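Monday, August 30, 2021

Bank holiday, so a whole day for Flulden. I had told Dalia I'd be finished with the northern campaign before September and I am still stuck on the river map, so that was the plan: breakfast, washing on, then the river until I got through it or gave up.

For anyone who has come to this diary from somewhere else, Flulden is a turn-based strategy game in which you run a small trading state and try not to be swallowed by the bigger ones. You pick a ruling house at the start. I picked Hashemi on Rekha's advice, as they begin with good officers and hardly any grain. Her view is that grain can be bought and officers can't. Mine, after nine evenings of it, is that she plays much faster than I do and never has to sit through a winter.

I loaded the save from Friday. Autumn, second year, 600 soldiers in the river fort and enough food for half of them. The neighbours to the east had already crossed at the lower ford. I tried holding the fort first. That went badly. The supply line was cut on the fourth turn and the garrison began to desert, so I reloaded and pulled everyone back to the hill town instead, which gave me the harvest but lost me the bridge.

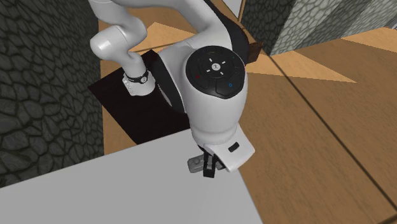 The bridge matters more than the tutorial lets on. Without it you can't move cavalry in one turn, and the cavalry is the only thing the eastern army is afraid of. I spent most of the morning trying different ways of keeping it with fewer men. My line of units ended up curling back on itself like the white arm up there, with the front of it hanging just above the edge of the table. I had to draw it out on the back of an envelope to see what was wrong. The scouts were using up a road tile that the wagons needed. Moved the scouts, got two more turns out of the bridge, then lost it anyway.

Stopped for lunch. Cheese on toast, and the end of the tomato soup. Brought the washing in, as it had clouded over.

Duván rang at half past one to ask if I had tried the new patch. I hadn't even noticed there was one. It came out on Thursday and changes how officers get tired. Before, an officer could lead up to three battles in a season with no penalty. Now there is a stamina number, starting at 80 for most of them, and it drops every time they march. He thinks it spoils the game. He has been winning with the same general since June and is cross that the man now has to rest.

I put the patch on and looked at my own people. Most were all right. The one I rely on, the old quartermaster, was down to 49, and that explained why my supply orders had been arriving late since I loaded the save under the new rules on Friday. I must have had the patch already without knowing, or part of it. The launcher does things in the background and I never read the box that comes up.
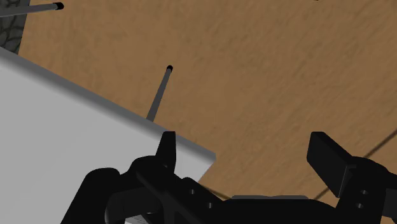 So I rested him for a season. You send an officer to a temple or to their home estate and they come back with most of their stamina. The estate is slower but they sometimes bring a recruit with them. I chose the estate. He came back in the spring with a cousin who has good numbers for building and poor ones for everything else, and I set the cousin to work on the bridge.

It's a different game once you do that. I had been treating the officers as if they were all the same except for the portrait. With the resting in, you need a second person for each job, and the minor ones you would normally send off to count sheep start to be useful. I like it. I said so to Duván in a message and he sent back a thumbs down.

Nayeli came by at three to return my headset and stayed for a cup of tea. She doesn't care for strategy games. She has been playing Brutico, the one with the wrestlers, and showed me a match on her phone that she had recorded. It looked noisy. She says the career mode is better than it sounds, and that you have to manage your wrestler's diet and bus fares. She watched me take one turn in Flulden, asked how long a full campaign lasted, and when I told her she put her coat on.

After tea I did the river map again from the spring. Bridge repaired by turn three, wagons on the south road, scouts well out of the way in the woods. The eastern army came to the lower ford as usual. I let them cross, moved the cavalry over behind them in one turn, and they ran out of food before I had to fight anything. They withdrew on turn eleven. I had lost one company of archers, and that was down to leaving them in a marsh.

Saved it in a new slot. I have been caught before by saving over the good one. 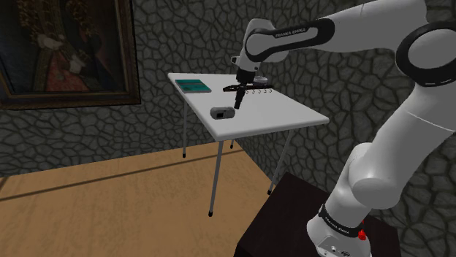

Things to do before next time

Write to Danjuma about the forum guide. He keeps the officer tables on Cultivbridge and they still show the old numbers. I can send him my Hashemi figures from before and after the patch, if I can find the envelope.

Turn off automatic updates in the launcher, or at least make it ask me.

Try the temple for the quartermaster and see how much quicker it is. If it only saves a season I'll stick with the estate.

Start the coast map. Rekha says to build 2 harbours before anything else and to ignore the pirates for the first year. I would have gone for the pirates, so I'm glad I asked.

Tell Dalia the northern campaign is done, one day early.

Supper was late, a jacket potato and beans. I meant to have a quick look at the coast map after it but my eyes were sore, so I read for a bit and went up at ten. Back to work tomorrow, and it's my turn to open up, so the alarm is set for six.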